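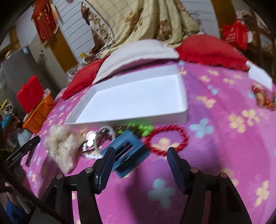
4장. 손에 드는 그리퍼를 이용한 작업 시연

4.1 적용 범위

본 장은 Praltport 핸드 그리퍼로 소형 물품 정리 작업을 시연하고 그 기록을 Prillum에 등록하는 절차를 규정한다. 대상 작업은 머리 장신구, 구슬 팔찌, 목걸이류 등 한 손가락 끝으로 집을 수 있는 물품을 얕은 상자에 옮겨 담는 작업이다. 원격 조종 장치를 이용한 시연은 5장을 따른다.

시연자는 3장의 기본 교육을 이수하여야 하며, 처음 시연하는 경우 담당자가 동석한 상태에서 연습 시연을 먼저 실시한다.

4.2 작업 장소 준비

1) 작업면을 정한다. 탁자, 낮은 평상, 침대 모두 사용할 수 있다. 천이나 이불을 덮은 작업면에서는 천을 당겨 큰 주름을 편다. 무늬가 있는 천은 교체하지 않아도 된다.

2) 상자를 시연자의 정면, 팔을 완전히 뻗지 않고도 닿는 위치에 놓는다. 상자의 벽은 그리퍼 손가락보다 낮아야 한다.

3) 물품을 상자와 시연자 사이에 펼쳐 놓는다. 물품끼리 서로 닿거나 일부 겹치는 것은 허용되나, 줄이 엉킨 목걸이는 풀어서 놓는다.

4) 조명을 켜고, 창을 등지고 선 경우 작업면에 시연자의 그림자가 짙게 생기는지 확인한다. 그림자가 물품을 덮으면 서는 위치를 옮긴다.

5) 방 안의 다른 가구와 생활용품은 그대로 둔다. 단, 이름, 주소, 얼굴이 드러나는 우편물과 사진은 치우거나 뒤집어 놓는다.

주의: 푹신한 작업면에서는 그리퍼 끝으로 바닥을 누르지 않는다. 천이 손가락 사이에 물리면 즉시 동작을 멈추고 4.6의 절차를 따른다.

4.3 그리퍼 점검

1) 양쪽 손가락 패드의 표면을 마른 천으로 닦는다. 패드가 들뜨거나 갈라진 경우 교체용 패드(부품 번호 2962)로 교환한다.

2) 손잡이를 끝까지 쥐었다가 놓는 동작을 반복하여 링크가 걸림 없이 움직이는지 확인한다. 연결 핀이 빠져나와 있으면 사용하지 않는다.

3) 카메라 렌즈를 확인하고, 지문이나 먼지가 있으면 동봉된 렌즈 천으로 닦는다.

4) 전원을 켜고 상태등이 녹색으로 바뀔 때까지 그리퍼를 움직이지 않는다.

5) Prillum의 '장치' 화면에서 손가락 벌림 값을 읽는다. 완전히 벌린 상태의 값이 620에 미치지 못하면 '영점 다시 맞추기'를 실행한다.

참고: 영점은 장치에 저장된다. 패드를 교환한 뒤에는 반드시 다시 맞춘다.

4.4 시연 절차

1) Prillum에서 '새 시연'을 선택하고 작업 이름을 입력한다. 작업 이름은 "팔찌를 상자에 넣기"와 같이 대상과 목적지를 모두 포함한다.

2) 그리퍼를 작업면 위로 들고 두 손가락을 벌린다. 화면에서 물품과 상자가 함께 보이는지 확인한다.

3) 기록 단추를 짧게 누른다. 짧은 신호음이 난 뒤 시연을 시작한다.

4) 첫 번째 물품 쪽으로 그리퍼를 천천히 접근시킨다. 넓적한 집게핀은 양 옆면을, 팔찌는 고리의 한쪽 줄을 잡는다. 늘어진 목걸이는 끝이 아닌 중간 부분을 잡아야 상자 벽에 걸릴 우려가 적다.

5) 손잡이를 쥐어 물품을 잡고, 작업면에서 완전히 떨어질 때까지 수직으로 들어 올린다.

6) 상자 안쪽으로 옮긴 다음 높이를 낮추어 놓는다. 위에서 떨어뜨리지 않는다.

7) 손가락을 벌리고 상자 밖으로 그리퍼를 뺀 뒤 다음 물품으로 이동한다.

8) 지정된 물품을 모두 옮겼으면 그리퍼를 시작 위치로 되돌리고 기록 단추를 길게 누른다.

주의: 기록 중에는 반대쪽 손으로 물품을 밀거나 바로잡지 않는다. 손이 닿은 시연은 검수에서 제외된다.

주의: 손목을 급히 돌리면 영상이 흐려지고 위치 추적이 끊어질 수 있다. 방향을 바꿀 때에는 먼저 속도를 줄인다.

참고: 물품을 놓쳤을 때에는 기록을 중단하지 말고 같은 물품을 다시 잡는다. 재시도 동작도 학습에 사용된다. 다만 물품이 작업면 밖으로 떨어진 경우에는 기록을 끝내고 '실패'로 표시한다.

4.5 기록 확인 및 등록

1) 시연 목록에서 방금 저장한 항목을 열고 처음부터 끝까지 재생한다.

2) 다음 사항을 확인한다.
- 잡는 순간에 손가락 끝과 물품이 모두 보이는가
- 벌림 값의 그래프가 영상의 동작과 일치하는가
- 시연자나 동거인의 얼굴이 찍히지 않았는가

3) 이상이 없으면 '등록'을 누르고 장소 구분을 선택한다. 가정은 Zamora, 시험실은 Randamia 묶음에 저장된다. 묶음을 잘못 선택한 기록은 시연자가 직접 옮길 수 없으므로 담당자에게 변경을 요청한다.

4) 다음 시연을 위하여 물품의 위치와 방향을 바꾸어 놓는다. 동일한 배치로 2회를 초과하여 시연하지 않는다.

4.6 이상 발생 시 조치

천이 물린 경우: 손잡이에서 힘을 빼고 손가락이 벌어지기를 기다린다. 천을 잡아당기지 말고, 벌어지지 않으면 전원을 끈 다음 링크를 손으로 연다.

오류 507이 표시된 경우: 위치 추적이 끊어진 상태이다. 기록을 종료하고 그리퍼를 시작 위치에 둔 채 상태등이 녹색으로 돌아오는지 확인한다. 해당 기록은 등록하지 않는다. 같은 오류가 반복되면 작업면 주변의 조명과 렌즈 상태를 다시 점검한다.

구슬이나 장식이 손가락 사이에 낀 경우: 전원을 끄고 제거한다. 금속 핀셋을 사용하지 않는다.

위 조치로 해결되지 않는 사항은 장치 번호와 시연 이름을 기재하여 시연 운영 담당 Florante Tan에게 문의한다.

관련 항목
3장. 시연자 기본 교육
5장. 원격 조종 장치를 이용한 작업 시연
Praltport 손가락 패드 교환 방법
Prillum 시연 목록 검색과 삭제
Zamora 및 Randamia 묶음 접근 권한 신청
개인정보가 포함된 기록의 처리 기준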